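Home composting and kitchen waste > Bags, bins and liners
Topic: Thin liners sliding down into the basket, what do you do?

konrad_riedl
Posted 2024-02-08
Hello to all. I have a small round basket in the kitchen for the dry waste, and since I moved to the flat in Meltley I buy the thin bags from Kollico, the roll of 60. They are cheap and they don't smell of perfume, so I want to stay with them. My problem is that after one or two days the edge slides down inside and the waste falls between the bag and the wall. Then I must wash the basket, and this I wanted to avoid with the bag. Is there a method, or should I buy a bin with a ring?
Konrad Riedl

stairwell6
Buy the bin with the ring. I fought with this for years and then I paid for a proper one. No more problems.

carmela_b
I don't agree that he needs a new bin. A round basket is fine when the bag has the right size. Konrad, please measure around the top of the basket with a string, then lay the bag flat and measure the opening. The opening flat is half of the way around. If the bag is much wider than the basket, it will always slide, and you must take the extra width away with a knot.

My way, which I learned from my aunt:

1. Open the bag fully before you put it in. Shake it two times so there is air inside.

2. Put it in and push the bottom down with your fist until it touches the floor of the basket. Most people leave air under the bag, and later the weight pulls the edge down.

3. Fold the edge over the rim and let a good piece hang outside. Mine is the blue one and it hangs down in folds nearly to the foot, it is not elegant but it holds.
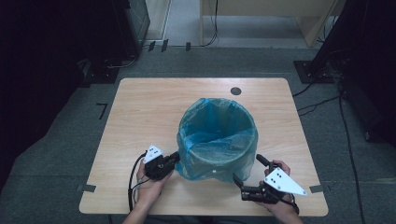

4. If it is still loose, take the extra plastic at one side, twist it and make a small knot under the rim. Don't make it too tight, the thin ones tear.

5. Empty it before it is full. With me this is every second day.
Carmela Bianchini

stairwell6
Letting that much hang outside is a waste of bag. You pay for plastic that holds nothing. With a smaller size and a ring you use less.

carmela_b
The smaller size costs the same in my shop, and the long edge I use later to tie the bag closed. So for me it is not wasted. But I accept that it looks untidy if the basket stands in the living room.

Ra
I use no bag at all for dry waste. Paper, dust, packaging, what is there to protect? I rinse the basket in May and again before winter. You are all spending money on a thing you throw away.

konrad_riedl
Thank you for the answers. I measured with the string and the bag is clearly too wide, so Carmela is right about this. I made the knot this morning. Ra, I understand your opinion, but my dry waste is not always so dry, I have two children and there is yogurt.

Ra
Yogurt cups can be rinsed.

konrad_riedl
They can be. They are not.

mopandbucket
For the elastic people: a wide rubber band over the folded edge does the same as the ring. The ones from Stindedus are good, they hold up to 2000 grams of waste in my bin before anything moves. They dry out after a year or so and then they break.

stairwell6
A rubber band on a basket with a wide top jumps off. I tried.

mopandbucket
Then yours was too small. It must sit under the rim, on the outside. If your basket has straight walls and no rim, I agree, it will not work.

carmela_b
Konrad, how is the knot holding? And please write which size you bought, because I want to know if the Kollico roll exists also in a narrower one. In our shop there is only the wide.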